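Watine Rose Mirror, White

Home > Mirrors > Decorative > Watine

The Watine is an oval wall mirror in a thick white frame, carved all the way through in one pattern of roses and scrollwork. The crest at the top is a cluster of sculpted flowers. It comes fully assembled and can be hung on a wall or stood on a console or dresser top.
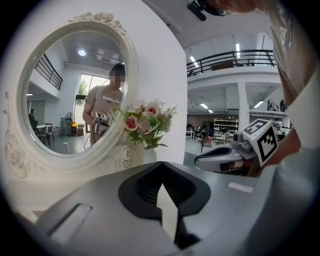
2 min read

The frame is cast resin with three coats of matte white paint. Dust collects in the petals, so use a soft dry brush on the carving and a damp cloth on the glass. Glass cleaner should go on the cloth first. Sprayed straight at the mirror it runs down behind the lower scrollwork and can mark the backing.

The pattern was drawn by Anqi Qian for Endalo and is based on a plaster frame from 1966. The roses on the old frame were deeper and chipped easily. Ours are a little flatter at the edges.

A white vase with embossed roses looks good next to it, especially with pale pink and white artificial flowers. The Yu vase is sold separately. Flowers are not included with either item.

Placement

The Watine works best on a plain wall. White on white is fine, and the carving still shows if there is daylight coming in from a window opposite. Patterned wallpaper tends to hide the scrollwork.

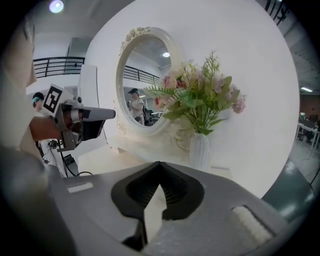
Watine mirror on a curved white wall.

On a curved wall, fit the two felt spacers from the hardware bag behind the outer edges so the frame doesn't rock. Check the fixings again after a month.

Details

Item number: 3000
Collection: Cunitley
Finish: matte white
Hanging: two steel D-rings, screws and wall plugs supplied
Price: $159
In stock: 53

Shipping and returns

Mirrors ship double boxed. Please open the box on delivery and check the crest and the glass before you sign. Returns are accepted in the original packing. For trade orders or replacement hardware, write to Dehua Yin at the Endalo order desk.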